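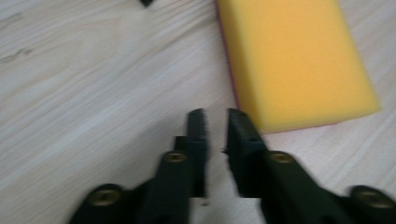 Bisatlow Two-Layer Cleaning Sponge

Supplied by Grestuvico Household and Canteen Supplies
Item number 3084
Category: Surface care – tables and worktops

Product overview

The Bisatlow is a rectangular hand sponge for the routine cleaning of tables, counters and serving areas. It has a yellow foam body and a thin reddish layer bonded to the underside. The foam side is intended for wiping and for applying diluted soap. The reddish side is slightly firmer and is intended for dried food, pencil marks and similar residue.

The sponge is supplied to school dining rooms, staff kitchens, craft rooms and private households. It replaces the earlier Firska single-layer sponge, which has been withdrawn from the range. Customers with a standing order for the Firska were moved to the Bisatlow in September and need take no action.

Use on wooden tabletops

Light-colored wooden tables require more care than laminate or steel. Dirt tends to settle along the grain, and a pale surface shows water marks more readily than a dark one. Grestuvico recommends the following method.

Remove crumbs and grit with a dry cloth before the sponge is used. Wet the sponge in lukewarm water and wring it out until it no longer drips. Wipe in the direction of the grain with the yellow side down, using long, even strokes. Turn the sponge over only where a mark remains, and apply light pressure. Dry the table with a clean cloth immediately afterward.

The reddish side should not be used on waxed or freshly oiled wood. On lacquered wood it should first be tested on the underside of the table or on another area that is out of view. Bleach and solvent-based cleaners must not be used with this product, as they weaken the bond between the two layers.

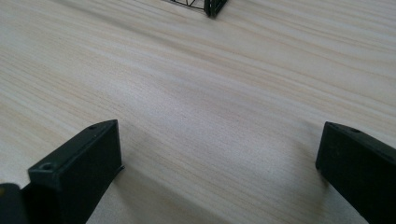

Knots and darker flecks are a natural part of many wooden surfaces and will not be removed by cleaning. Repeated scrubbing of such areas dulls the finish and may leave a pale patch that is more noticeable than the original mark. Where a stain has passed through the finish into the wood, the table should be sanded and resealed. The Pritchard tabletop care set, item number 327, contains the materials needed for a small repair.

Care and replacement

Rinse the sponge thoroughly after each use, squeeze out the water and stand it on its long edge to dry. It should not be left lying flat on bare wood while wet. Sponges used in food areas should be kept separate from those used elsewhere, and should be replaced weekly or sooner if the foam begins to tear. The product is not suitable for the dishwasher or the microwave oven.

Ordering

The Bisatlow is available in cartons of 100 and in bulk cases of 600. Single sponges are not sold through this page, but may be obtained from local retailers that carry the Grestuvico range. Orders for bulk cases are shipped separately from other goods – please allow additional time for delivery.

Unopened cartons may be returned in accordance with the general terms of sale. Opened cartons cannot be accepted for reasons of hygiene.

Page last revised February 11, 2025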